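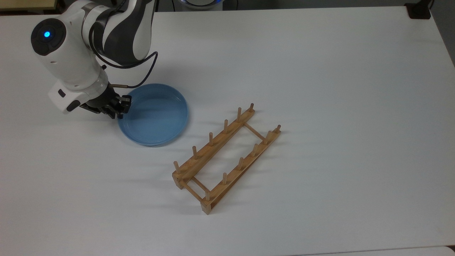 Prato azul-claro, pouco fundo, na mesa branca.

Fórum Casa e Cozinha » Louça » Pratos Huvden: vale a pena?

graomoido
Vi o conjunto da Huvden na loja Grerkent por 166 reais. Dizem que aguenta 772 ciclos de lava-louças. Alguém acredita?

tia_do_bule
Eu acredito. Uso os meus desde maio, nenhum lascou.

graomoido
Desde maio não prova nada. E 772 é um número esquisito demais - quem foi que contou?

lascado19
Comprei e dois perderam o brilho em uns 19 dias. Pedi troca e a Grerkent disse que era "uso inadequado". Lavar prato é uso inadequado?

tia_do_bule
Depende do detergente, ué. Pastilha barata risca tudo.

lascado19
Mesma pastilha que uso nos Dala há anos, e esses continuam inteiros.

graomoido
Então fico com os velhos. Sábado passo na loja e pergunto de onde saiu esse teste, mas duvido que saibam responder.

tia_do_bule
Pergunta também se ainda tem o fundo, quero mais dois.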